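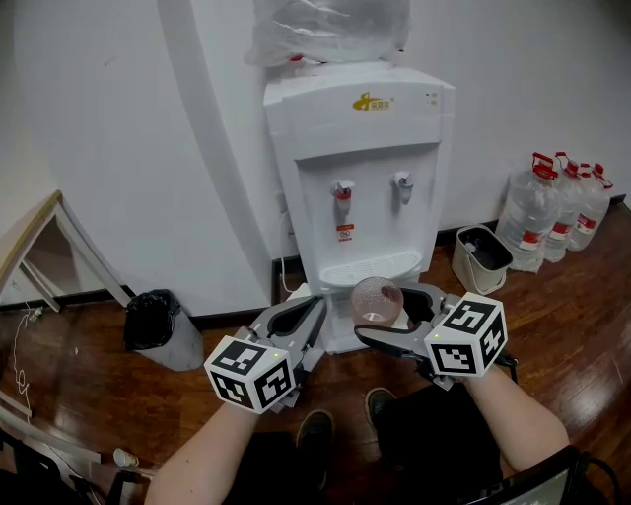 Marleny Montoya says a drink of water used to mean a walk down two flights of stairs, and that most people in her corridor simply went without until lunch.

Hivstead has placed water dispensers in 18 of its shared workrooms, it was announced on 22 April 2018. The programme, run jointly with the supplier Zadimano, serves 203 members of staff and visitors.

Each dispenser takes a large jug on top and has two taps, with the hot tap marked in red. Members are asked to bring their own cup or glass.

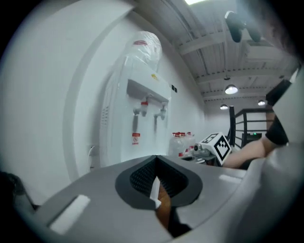 A water dispenser in one of the Hivstead workrooms.

"We wanted water to be close at hand, and we wanted the equipment to be plain and easy to keep clean," said Katherine Cabrera, head of premises at Hivstead. "Drip trays will be rinsed daily, and full jugs will be delivered every 5 days."

Users are reminded to read the warning label before drawing hot water - young visitors should be helped by an adult at all times.
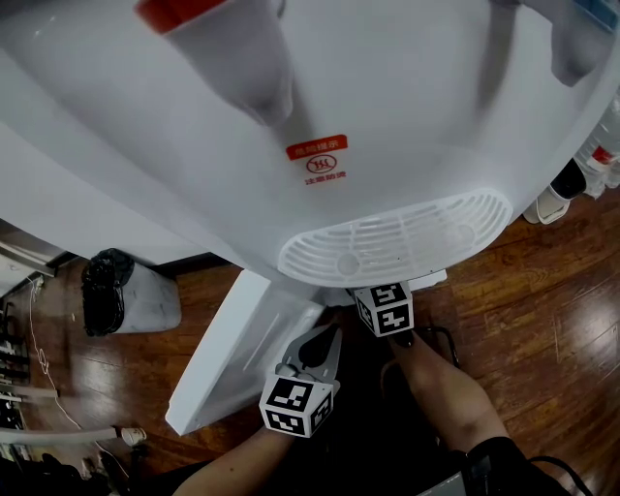

The taps, drip tray and open lower cabinet of the dispenser.

A further six dispensers will be installed at the Wurklow building in September. Requests for additional rooms may be sent to Anum Afridi at the Hivstead premises office.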